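Sarmiento, a relay satellite built to carry signals between lunar orbit and the ground, has spent 11 weeks on a path nobody planned for it. Its upper stage shut down early, leaving it 460 kilometers short of the height it needed. Controllers at Toltia, the ground station that handles the mission, have been raising it a little at a time ever since.

The work is slow. Each burn lasts a few minutes, and then the team waits for tracking data before setting up the next one. Fuel is the main worry. Every kilogram spent now comes off the end of the satellite's working life.
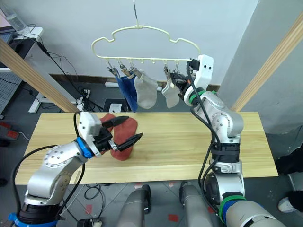
Socks clipped to a cloud-shaped hanger, with two silver robot arms at the table.

Two other missions are waiting on the result. Fenia, a small mapper, was due to send its data home through Sarmiento. The lander Clandine needs the relay more, as its site near the south pole loses sight of Earth for days on end. Without a relay it would have to store what it gathers and send it later, at a lower rate.

Toltia has 16 burns left on its schedule. The next is set for Friday, shortly before dawn at the station.
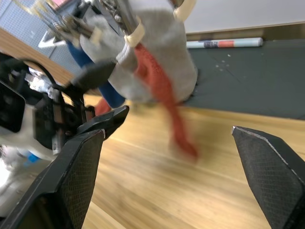
An open gripper near a soft gray fabric object.

If the schedule holds, Sarmiento will begin radio tests in October - first with the ground, then with Fenia. Clandine's launch date has not been moved.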